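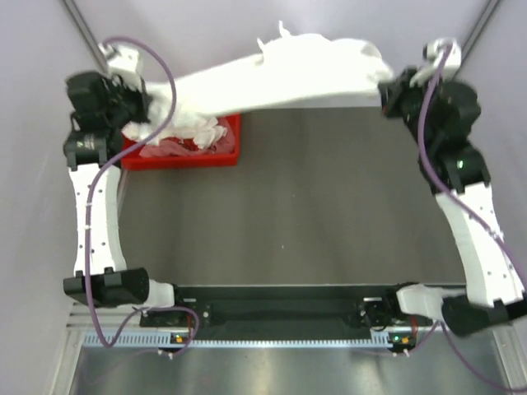

A reader wrote in after the January post to say cold water did nothing for her old pillowcases, they came out just as yellow as they went in, and was there any point in soaking at all. Yes. But cold is for blood and milk. Yellow is body oil and it wants heat.

So, whites. Quick version, I have a load on.

What you need
Oxygen bleach powder (I use Zudier, store brand is fine)
Washing soda
A tub or bathtub
Old spoon

1. Sort first. True whites only. Cream goes with cream. Check the tag for wool or silk and pull those, this will wreck them.

2. Shake everything out. Tissues in pockets, you know the drill.

3. Hot tap water in the tub, as hot as the tag allows. Powder in BEFORE the fabric, stir till you can't feel grit. Amount is on the box. For a double sheet set I go 150 grams plus a spoon of soda.

4. Sheets in, push down, get the air out. Anything floating will stain in a line at the top. Weigh it down with a plate if you have to.

5. Leave it overnight. Four hours if your in a hurry but you'll see the difference.

6. Drain. Water will be gross. Good.

7. Wash on hot, normal detergent, half dose. Extra rinse. No fabric softener, it coats the cotton and the yellow comes right back.

8. Line dry in sun if you can. Otherwise medium heat and take them out a bit damp.

Still yellow? Repeat once. Some of my Stergiou sheets took two rounds, the cheap ones took one, go figure.

Do not mix with chlorine bleach. Or vinegar in the same soak, it just cancels out the soda. Pick one.

Rust spots are a differnt thing, oxygen bleach won't touch them. Lemon juice and salt, sun, rinse well. Or a rust remover from the hardware store, gloves on.

Bins: wash them too. Soap, rinse, dry. A clean sheet in a grimy bin is a waste of a night.

Towels next time, they need a different soak.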